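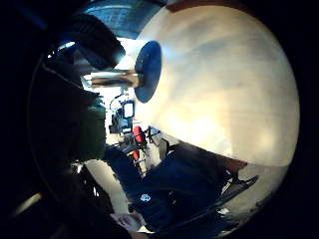 A regular at the Fultow makerspace told me, before I had my coat off, that I was printing my gears too fast, too hot and too thin, and that the only thing I had gotten right was the color. I had shown him a clock. It was a small wall clock in orange filament, with a pendulum and a weight on a string, and it ran for 12 minutes at a stretch before stopping to think.

Printed clocks have become the thing people do once they run out of brackets. You buy the machine to fix the dishwasher rack. You fix the dishwasher rack. You print a holder for the tape, and a holder for the other tape, and one evening you find a file for a working pendulum clock with a deadbeat escapement, and the next two months are gone.

My file was called Cruzado. It is a free download, and the page it lives on listed 3,877 makes on the night I found it, which I took as a sign that the thing was easy. I have since read the comments under those makes. A good share of them are photographs of a clock with the words "any ideas?" underneath.

The parts list looks harmless. There are nine gears, a frame in two halves, a drum for the cord, the escapement, a pair of hands, and a bag of small pieces the designer calls "sundries." You supply the steel rod, the bearings and the weight. The instructions run to four pages, of which one is a warning about bearings. Get the ones without grease, it says, or wash the grease out. I bought the greased kind, washed them in the kitchen in a jam jar of solvent, and then had to buy a new jar of jam as an apology to the household.

Printing took most of February. The big wheel alone wants eleven hours, and my printer, a secondhand Vekdale with a bed that leans slightly toward the window, likes to lose interest in hour ten. I had three great wheels by the end, two of them suitable for use as coasters. The Vekdale also has a habit of leaving a tiny blob wherever it starts a layer. On a tape holder you would never notice. On a gear, that blob sits on a tooth like a pebble in a shoe, and once every turn the whole clock limps.

So you sand. I had been led to believe that 3D printing was a way of avoiding this sort of work. A printed gear has something like the texture of corduroy, and every tooth has two faces, and each face needs a few strokes with a nail file if you want the train to turn freely. The designer's test is to assemble everything except the escapement, hang a teaspoon from the cord, and see whether the gears spin. Mine did not spin for a teaspoon. They did not spin for a soup ladle. They spun, with a noise like somebody eating cereal, for a full can of chopped tomatoes.

The makerspace view was that my holes were too tight. Printed holes come out small, everyone knows this, and everyone forgets it each time. You run a drill bit through them by hand, slowly, and the rod drops in and turns as it should. I did this to eighteen holes on a Wednesday night and got the load down to a can of tuna. I was more pleased about that tuna than I have been about some birthdays.

After that comes the question of filament. The forums are split, and I would not suggest reading them with a meal in front of you. Plain PLA is stiff and prints cleanly, but under a steady load it creeps, so the arm holding the weight slowly bows over the course of a summer. PETG puts up with more but strings like melted cheese. One camp swears by nylon for the gears and will tell you so at length. I went with Mastarent, a PLA blend sold as "tough," on the grounds that it was on sale and came in orange. It has held up well so far. It squeaks if two pieces of it rub together, which a dab of dry lubricant cures, and it smells faintly of pancakes while printing, which I wouldn't cure if I could.

Timekeeping is its own hobby. A pendulum is adjusted by a nut at the bottom: up to go faster, down to go slower. My nut is printed too, and it has a pitch so coarse that half a turn is worth four minutes a day. I spent a week chasing it back and forth past the right time. Then someone suggested replacing it with an ordinary brass nut on a bit of threaded rod, cost next to nothing, and within two evenings the clock was losing less than a minute a day. My phone does better, but I didn't have to sand the phone.

As for the stopping, the blame went through several suspects. I rebuilt the escapement twice. I moved the clock away from the radiator. I leveled it with a spirit level, then by ear, which is what you are supposed to do: nudge the frame left or right until the tick and the tock are evenly spaced. It sounds like nonsense until you try it. My clock had been going tick-tock, pause, tick-tock, pause, like a man coming downstairs with a bad knee, and a folded bus ticket behind one corner put it right. It ran all night. I know this because I got up to check.

Running time is the sore point. The weight drops about the height of a door in a little under a day, so Cruzado has to be wound every morning, and if you go away for the weekend you come back to a stopped clock and a can on the floor. There is a remix with an extra wheel that doubles the run and also doubles the weight. The page for it shows 1,654 downloads and a very long discussion of wall anchors.

I still take it to the makerspace now and then, where it is treated with the sort of kindness people show to an old dog. The regular who disliked my settings has listened to it and allowed that the beat is good. He thinks the hands are too heavy. He has a file for lighter ones and has sent it to me, and the Vekdale is on layer forty of the hour hand as I write, with the window side coming up a little thin.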